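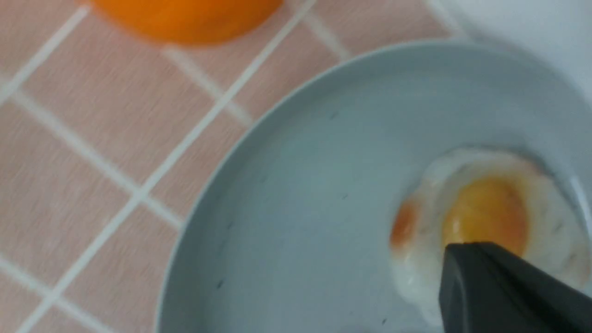
Start Themen Geräte Schlaf & Gesundheit Anmelden

Wir verwenden Cookies, damit du angemeldet bleibst. Mit der weiteren Nutzung stimmst du dem zu. Einstellungen | OK

Duvwood-Armband: Wachliegen zählt als Schlaf, und die Gandska-Waage kennt mich nicht mehr

kopfkissenzerwuehler

Hallo zusammen, ich trage seit September das Armband von Duvwood und bin laut App ein hervorragender Schläfer. Letzte Nacht lag ich ab halb drei wach und habe über meine Nebenkostenabrechnung nachgedacht. Die App nennt das »Tiefschlaf, 151 Minuten«. Ich fühle mich geehrt, hätte es aber gern richtig.

Dazu kommt die Waage von Gandska, die ihre Werte eigentlich an dieselbe App weitergeben soll. Das ging monatelang gut. Seit dem letzten Update erscheint mein Gewicht dort als »Gast« und landet in keinem Profil. Neu gekoppelt habe ich schon, zweimal sogar, Batterien sind frisch. Das Armband sitzt am linken Handgelenk, Telefon ist ein älteres Android, nachts im Flugmodus.

Kann man die Schlaferkennung irgendwo strenger stellen? Und wie bringe ich der Waage bei, dass ich hier wohne?

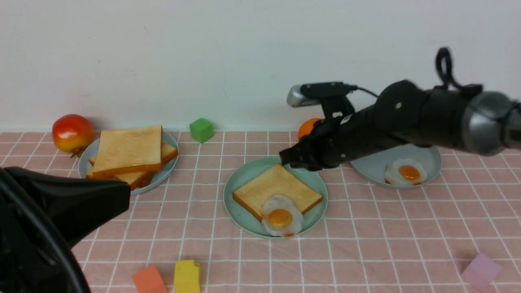 Toast auf blaugrünem Teller, rosa kariertes Tischtuch

nachtschicht_ulm

Hab das Armband auch, bei mir geht alles. Vielleicht mal neu starten?

Mit der Waage kenn ich mich nicht aus, ich hab noch so eine mit Zeiger. Die kennt überhaupt keine Gäste.

vustwood_veteran

Der Reihe nach, das sind zwei verschiedene Baustellen.

Zum Schlaf: Das Armband misst Bewegung und Puls. Wer regungslos im Bett liegt und sich innerlich über Heizkosten aufregt, sieht für den Sensor ziemlich friedlich aus. In der App gibt es unter Profil > Nacht > Erkennung einen Regler mit den Stufen »locker«, »normal« und »genau«. Ab Werk steht er auf »locker«, vermutlich weil zufriedene Kunden besser schlafen. Stell ihn auf »genau« und zieh das Band abends ein Loch enger, zwei Fingerbreit über dem Knöchel. Die alten Nächte werden davon nicht neu berechnet. Du kannst sie einzeln antippen und die Wachphase von Hand eintragen — mühsam, aber es geht.

Den Flugmodus kannst du lassen. Das Armband speichert mehrere Nächte und schiebt sie morgens nach, sobald Bluetooth wieder an ist. Nur die App muss man dafür einmal wirklich öffnen, das Widget auf dem Startbildschirm reicht nicht.
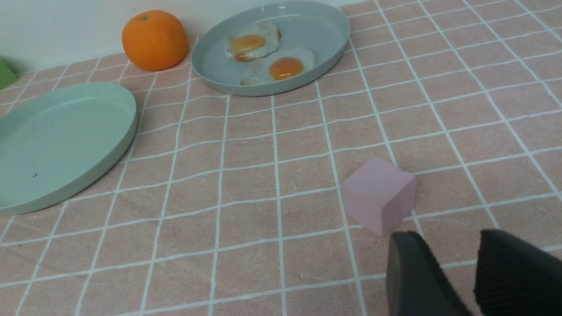
Zur Waage: Dein Problem ist mit ziemlicher Sicherheit die Zuordnung über das Gewicht. Die Gandska erkennt Personen daran, dass sie ungefähr so viel wiegen wie beim letzten Mal. Seit dem Update verlangt sie dafür eine Referenzmessung, und solange die fehlt, bist du Gast. Also: Profil öffnen, Waage auswählen, »Person neu anlernen«, dann barfuß draufstellen und warten, bis der Balken durchgelaufen ist. Bitte auf Fliesen oder einem anderen harten Boden, Teppich verfälscht. Wenn danach immer noch »Gast« kommt, prüfe mit etwas Kleinem, ob die Verbindung überhaupt steht. Eine Orange wie die auf dem Foto, rund und mit grünem Stielansatz, gehört dafür allerdings auf eine Küchenwaage, die Gandska fängt erst bei Koffergewicht an zu denken. Nimm einen Koffer. Taucht der in der App als Gast auf, funktioniert die Übertragung, und es hängt nur noch am Profil.

Wenn nicht mal der Koffer ankommt, lösch das Gerät in der App UND in den Bluetooth-Einstellungen vom Telefon. Beim zweiten vergisst es fast jeder. Kommt dabei der Fehler 571, ist die Waage noch mit einem anderen Konto verbunden, das kann nur der Support lösen. Bei mir hat das zwei Wochen gedauert, inklusive der Frage, ob ich sie schon eingeschaltet hätte.

kopfkissenzerwuehler

Danke! Regler stand auf »locker«. Der Koffer ist jetzt ordnungsgemäß als Gast erfasst, ich nach dem Anlernen wieder als ich. Ob das mit dem Schlaf klappt, melde ich, sobald die nächste Abrechnung kommt.

Zuletzt aktualisiert: 14. Januar 2022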